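Review: the Nivitz Cell Practice Kit, after one season of PC teardown
Mebrat Kumsa, 8/12/24

We bought the Nivitz kit in April. It is a binder of 74 pages, a set of printed check cards and a licence for the rule templates, and together it cost us 900 dollars. Nivitz says it helps a small workshop to write its own working rules for robot disassembly. I have used it on desktop computers, so I can only speak for this type of work.

The first chapter is about what must be true before the gripper goes inside a case. Power cord out, side panel off, loose cables marked on the card as "soft obstacles". I like this term very much. 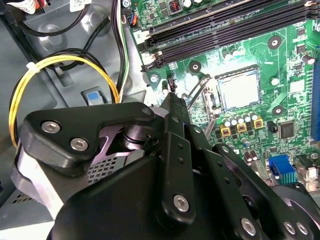

The card also asks for a slow zone, and the kit proposes 10 millimetres above any board. For us this was too small, because cables can stand higher than the capacitors. My colleague Regula Auer changed it to 15 and wrote the reason in the margin, as the binder asks you to do.

The chapter on power supplies is the best one. It says: read the label before the job is released, write the model on the card, and never permit the robot to open the unit itself. The language is plain and a new person can follow it in the first week.

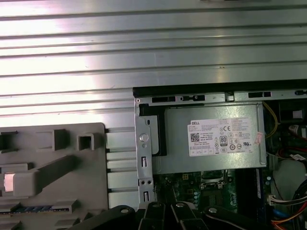
Dell desktop with the power supply label facing up, gripper at the lower edge.

Now the weak part. The rules for add-in cards are only half a page. A graphics card sits in its slot with a latch, and the kit tells you to "remove with care" - this is not a rule, it is a wish. We had to write our own order of steps.

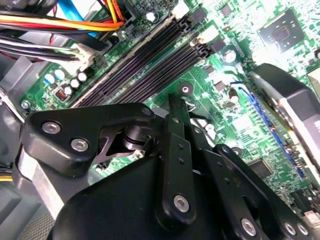
Nahom Jemal also found that the memory section and the cable section give two different names to the same stop condition. I wrote to Nivitz and they answered politely, but the new print is not here yet.

For processors the advice is good again. Hold by the edges, place only on a fixture, record each failed grip and not only the broken parts. The last point changed our habits the most. 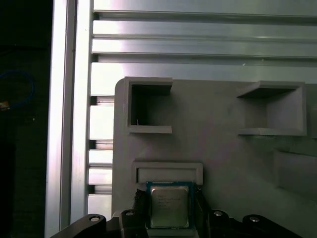

Dretwood Workshop - Automation and Safe Practice Team

Would I buy it again? Yes, for a team which has no written rules. If you already have good ones, ask to see the power supply chapter first and decide from that. The cards are thin and they bend after some weeks, so please laminate them.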